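A Thursday at the Mirkcombe Furniture Fair

I went to the furniture fair in Mirkcombe this March, for the second time in my life. The first time I went only to accompany my sister and I did not look at anything. This time I wanted to learn something about old sofas, and especially about how people cover them again when the fabric is finished. My own sofa at home is in a sad condition and I can not decide if it deserves the money.

The train from Zornness takes 37 minutes and stops in every village. From the station you walk along the river and then up a steep street, where there are no signs for the fair until you are already in front of it. The entrance cost me 15, and for this price you get a paper wristband and a map that is printed too small. I arrived when the doors opened, at ten in the morning, and there was already a line for coffee.

The big hall is for new furniture and I passed through it quickly. Most of it was gray. The older pieces and the rooms with complete furnishing are in the side building, and there I spent most of my day. I like a sofa that has only one high end, so that you can put your legs up and read. In my language we have a word for it that means "the lazy bench".
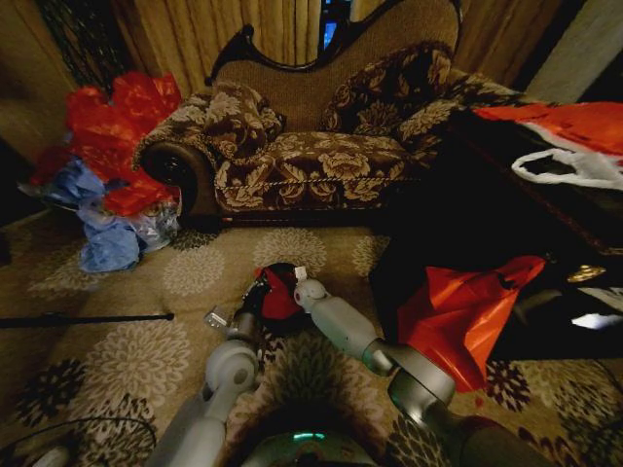 Brown and beige flowers, with a carved trim along the back.

What I learned about patterned fabric is that it needs much more material than plain fabric. The flowers must meet correctly where two pieces come together, and a big flower should sit in the middle of a cushion and not half over the side. An upholsterer at one of the stands explained this to me with a piece of paper and a pencil. When I told her the length of my sofa, she wrote down a number of meters that made me laugh, but she was serious. With a plain linen, she said, I would save a lot of it.

She also showed how the cord is sewn between two layers. It looks like decoration only, but it covers the seam, and the seam is the place where a seat becomes ugly first. I tried to do a short piece by hand. It was crooked, and my thumb hurt until the evening.

At noon there was a talk by a small workshop with the name Basance. They repair springs and webbing, and they brought an armchair without its cover so that we could see the inside. I found this the best hour of the day. In the chair were horsehair, some kind of dry grass, and an old newspaper. The man who gave the talk turned it upside down and pressed with his fist in different places, and we had to guess which spring was broken. I guessed wrong both times.
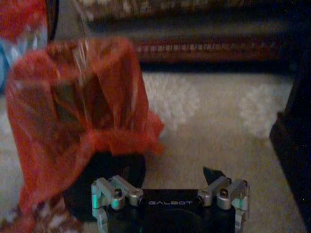
GALBOT, in small white capitals.

Lunch was a disappointment. There is one kitchen for the whole fair, and at one o'clock they had only soup and a cheese roll. The soup was good - leek and potato, with a lot of pepper - but I had to eat it standing next to a display of garden chairs where it was forbidden to sit. If you go, please bring your own bread. The fountain at the back of the side building has drinking water.

After lunch I went again to look at carved backs. A question I had for a long time is why the line goes up and down like a wave. Two sellers gave me two different answers. The first told me that it is a camel shape and only a fashion. The second believed that the high part is for the head and the low part is for the arm, and he sat down to demonstrate it.

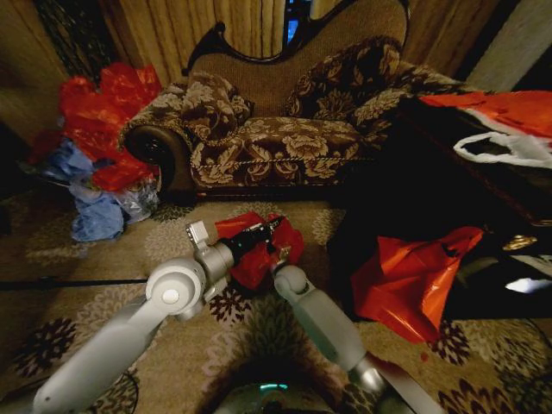
I also wanted to know how to clean dark carved wood, because the dust goes into every small corner. The advice was a soft brush, the kind for painting, and no spray. Wax once a year is enough. My grandmother used cold tea, and when I mentioned this the second seller did not say it was wrong, but he made a face.

The prices were higher than I expected. For a covered two-seat sofa from a workshop they asked more than 1000, and delivery was not included. I bought in the end only a bundle of fabric remnants from a stand called Pop, where everything was thrown together in large boxes and you had to dig. I found a green stripe that will be good for two cushions.

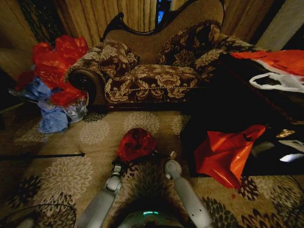 PRACTICAL NOTES

The fair is open from ten to six. The side building closes half an hour earlier, and they turn off the lights without warning.

Dogs are allowed in the big hall only.

You can pay by card at most stands, but the remnant boxes and the coffee are cash.

If you want advice about your own furniture, take the measurements and a photo of the underside with you. I had only a photo from the front, and the upholsterer could not tell me much about the frame. I have now sent her the other photo, and I am waiting for her answer.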